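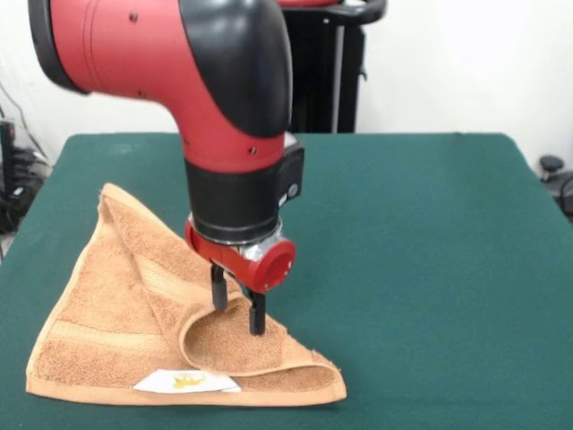

Werkstattbuch, Eintrag vom 15. Juli 2024

Tonschnitt Folge 4 von »Titidora«, zweiter Durchgang. Ich schreibe es diesmal ausführlicher auf, weil die Kollegen in der Mischung im August ohne mich anfangen und meine Zettel beim letzten Mal nicht lesbar waren.

Stand heute: Die Folge hat 429 Takes, die für den Dialog in Frage kommen. Davon sind 193 durchgehört und bewertet. Ich bin langsamer als geplant, denn in der Küchenszene der Familie sprechen fast immer drei Personen gleichzeitig. Der Regie gefällt das, und mir gefällt es auch beim Zuschauen, aber beim Schneiden ist es eine Qual. Die Mutter fällt der Tochter ins Wort, der Onkel lacht darüber, und das Lachen liegt auf allen Ansteckmikrofonen. Trennen kann man das nicht. Ich habe versucht, das Lachen aus Take 6 unter den Satz aus Take 2 zu legen, es klingt aber wie in einem anderen Raum aufgenommen. Zurück zu Take 2 komplett, mit der kleinen Undeutlichkeit bei »morgen«. Man versteht es aus dem Zusammenhang.

Szene 31, Fahrt nach Civcombe. Motorgeräusch zu laut, wie erwartet. Die Angel war im Auto nicht möglich, also nur Anstecker. Beim Vater raschelt das Hemd bei jeder Lenkbewegung. Mit dem Filter bekommt man das Rascheln herunter, aber die Stimme verliert dann unten die Wärme. Einstellung, mit der ich leben kann: Absenkung bei 131 Hz nur sehr schmal, den Hochpass nicht höher als nötig. Zuerst hatte ich den Hochpass auf 200 Hz, das war zu viel, er klang wie am Telefon. Die alte Version liegt noch in der Sitzung, stumm geschaltet. Bitte nicht löschen.

Nachsynchronisation: Ich schlage vor, nur die zwei Sätze am Ende der Fahrt nachsprechen zu lassen. Die Produktion (Plallum) hatte gefragt, ob man die ganze Szene neu aufnehmen soll. Ich bin dagegen. Der Darsteller spielt dort sehr müde und fast ohne Stimme, und das bekommt man im Studio vormittags um zehn nicht wieder hin. In Folge 2 haben wir es gemacht und man hört es jedes Mal.

Zur Sprache: In der Familie wird zwischen Deutsch und Niederländisch gewechselt, manchmal mitten im Satz. Das Drehbuch schreibt »die Van Dammes«, der Sender hat in der Untertitelliste aber »Familie Van Damme«. Wir brauchen eine Schreibweise, auch für die Tonnotizen, sonst findet die Suche nur die Hälfte. Ich benutze ab jetzt »Van Damme« ohne s. Die älteren Notizen habe ich noch nicht geändert.

Atmo: Der Innenhof ist gut, lang genug und ohne Flugzeug. Das Treppenhaus ist zu kurz, man hört die Schleife nach wenigen Sekunden wegen der Tür — ich habe die Tür herausgeschnitten, jetzt geht es. Für das Restaurant fehlt eine Atmo ohne Musik. Im Ordner von Folge 1 sollte eine liegen, aber dort heißt alles nur »Raum neu« und »Raum neu neu«. Noch suchen.

Ein Fehler von mir: Ich hatte die Spuren der Großmutter und der Nachbarin vertauscht, von Szene 12 bis Szene 14. Ist korrigiert. Wer sich am Vormittag eine Kopie gezogen hat, bitte neu ziehen.

Frage an die Bildabteilung, noch ohne Antwort: Bleibt der Schnitt in Szene 22 so? Die Pause vor der Antwort der Tochter ist in der neuen Bildfassung kürzer geworden. Für den Ton ist es kein Problem, aber ich finde — das ist nur meine Meinung — der Witz hat mit der langen Pause besser funktioniert.

Nächste Schritte: Küchenszene fertig bewerten, danach die Beerdigung. Dort gibt es Wind auf der Angel, ich habe nur kurz hineingehört. Sicherung auf die zweite Platte ist gemacht. Am linken Abhörlautsprecher ist wieder das leise Brummen, Kabel getauscht, Brummen noch da.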